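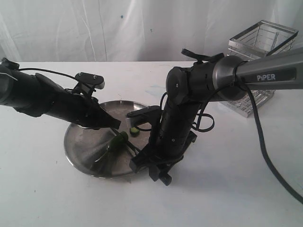 Two arms, one plate, some green vegetables: the bench during the plating task.

Woniteo Review: The Bimanual Planner That Would Like You to Think It Over

By Zaid Geagea

I have a drawer of abandoned motion planning software, in the sense that I have a folder called "drawer" and I never open it. Woniteo went into the drawer in March, came out in August, and has stayed out. Coming from me that is close to a rave, so please read the rest with that in mind, because I am going to complain a lot.

Woniteo is a planning and supervision layer for two-armed setups. You feed it joint states, camera streams and whatever is producing your grasp targets, and it decides which arm goes where and when, and who waits. It doesn't do low-level control. It doesn't train policies either, though it will happily wrap one and tell you, in a log message with a slightly hurt tone, that the policy just asked for something impossible.

Setup

The docs say an afternoon. It took me two, and one of those went entirely to a transform. Woniteo wants both arm bases expressed in a shared table frame, and if you get the sign of one rotation wrong it doesn't throw an error. It just believes you. The viewer showed both arms serenely sharing a single volume of space like ghosts on a date. I'd have liked a sanity check there, even a rude one.

After that things picked up. The calibration wizard has you jog each gripper to three spots on the tabletop, and the new version will take the wrist camera offsets from a config file, so you no longer type them into six little boxes that forget everything when you hit Tab. Whoever fixed that, thank you, I hope you're well.

The task

I used the job I use for everything, which is moving cut vegetables around on a metal plate. Cucumber, mostly. It's cheap, it's slippery, one side of a slice is a different green from the other, and the plate throws back enough light to make a depth camera doubt itself. If your perception stack only works on matte foam cubes, a stainless plate will let you know by lunch.

I ran 300 trials. Each one asks the arms to pick a piece apiece and put both back down on the plate in swapped positions, which means both grippers spend a lot of time hovering over the same bit of metal. The planner either works out a polite order of business or it doesn't.

Planning and collision handling

Old Woniteo handled shared space with a lock. One arm owned the middle of the table, the other stood off to the side looking at its shoes. Safe, slow, and a bit sad to watch when you've paid for both.

The current release plans in space and time together, and it's a big improvement. Arms cross over the plate with a sensible gap, and the one with the shorter remaining path usually goes first. The median plan over my trials came back in 2 seconds, which is fine for vegetables and would be annoying for anything that moves on its own.

What it still can't do is cables. Woniteo has a clear idea of links, joints and gripper fingers, and no idea at all that anything might be dangling off them. You can add padding cylinders by hand. I did. Then I added more. By the end my collision model looked like a balloon animal and the planner, quite reasonably, refused to go anywhere near the other arm. I took half of them off again and now I just keep an eye on the loop at the wrist.

Perception hooks

You bring your own detector. Woniteo takes masks or poses and keeps a running belief about each object, with a decay setting I've now changed so many times that I no longer remember the default. Set it long and the arms reach confidently for a slice that moved ten seconds ago. Set it short and every time a gripper blocks the view, the slice stops existing and the plan gets torn up. There's a checkbox called "occlusion grace" buried under Advanced that mostly solves this. It's off when you install. Turn it on.

Thin scraps are another matter. Cucumber sheds little strands, and my detector cheerfully reports them as objects, and Woniteo cheerfully plans grasps for them. There is a minimum area filter. It is measured in pixels, per camera, with no preview. I set it by guessing, like our ancestors did.

Logging and replay

Now the part I'd pay for separately. My full run left 3,630 planning requests in the log, counting all the replans, and 3,197 of those gave a plan that went on to execute. Every one of the failures can be opened, scrubbed through in the viewer and rerun with different settings. You can pin a moment, change a joint limit, and watch the planner change its mind. I found a bad wrist limit in my own config this way that had been there for a year, quietly making me blame other people's software.

Exports are plain files with column names a person might choose. Search is good. The timeline zooms the wrong way when you scroll and there is no setting for it.

Compared with Dernosstead

Most people will be choosing between this and Dernosstead, which I reviewed in the spring. Dernosstead plans faster and has the nicer interface. It also explains its failures with a single red word, and the word is "Infeasible." If your cell does one thing all day, get Dernosstead. If you change the task every week and need to know why it broke, Woniteo will save you more time than it wastes, and it does waste some.

Worth it?

Yes, with the transform warning above and a roll of cable ties. Four out of five. I'd have gone higher for a scroll direction setting.

Comments (4)

Tamer Twal
Same transform problem here. I ended up putting a dummy box at the table origin in both arm configs and checking that they lined up in the viewer. Ugly, takes a minute, catches it every time.

gripper_widow
Does occlusion grace work with more than one camera? Mine seems to listen to whichever one connected first.

Zaid Geagea
@gripper_widow It should merge them, but only if the clocks agree. Check your timestamps before you check anything else.

northbench
You can flip the scroll by swapping near and far in the viewer config. It also flips the pan. You get used to it.

Related

Dernosstead Review: Fast, Handsome, Says One Word
Sandberg Hand-Eye Calibration Tool: Second Look
Stostville Log Viewer, Six Months In
Picking a Decay Setting and Living With It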